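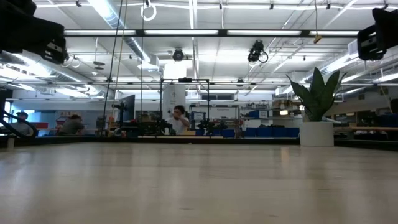
Home | Stories | Music | Archive | Contact

Eleven Songs

29/08/2022

The band was called Endgate and the drummer had been in it for 11 years when the singer told him they were hiring a second drummer.

"For the tour," the singer said. "The new songs need two."

They were in the van outside Hostgate, waiting for somebody to unlock the loading door. It held 40 people standing, or 56 if the owner was on the door himself. The drummer looked at the building and tried to work out where a second kit would go.

"Which songs?" he asked.

"Most of them."

He carried his cases in and set up the way he always did, bass drum first. The bass player was already tuning. She didn't look at him, so he knew she had been told before he was.

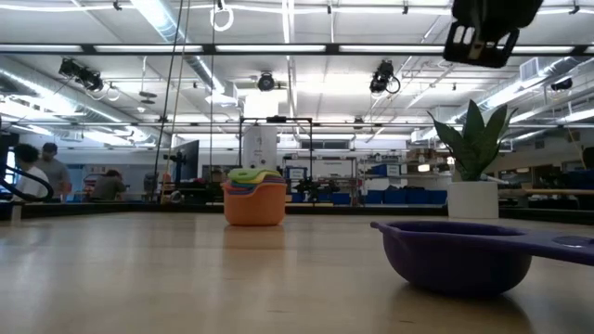 They played the new songs first that night. He listened for the holes as he went, the places where another pair of hands might fit. In the slow one, "Qaisi", there was a long stretch where he only kept time on the rim, and he could hear it there. Something low, on the floor tom, coming in behind the guitar. He hated that he could hear it.

Afterward he sat on the back step with a bottle of water. The singer came out and stood by the rail.

"You played it different," the singer said.

"I left some room."

"I noticed."

A truck backed into the alley and they both waited for the beeping to stop.

"Who is it?" the drummer asked.

"A kid from Grarkov. The one who opened for us in the spring. She hits hard."

He remembered her. She had borrowed his stool that night and put it back at the right height - he had checked, expecting to have to fix it.

"She'll need a better snare than the one she had," he said.

"Have you got one?"

He had 2 in the van. He finished the water and went to see which one he could stand to lend.

Recent stories
The Last Bus to Soundcheck
Rental Amp
Side B
What the Bass Player Heard
Load Out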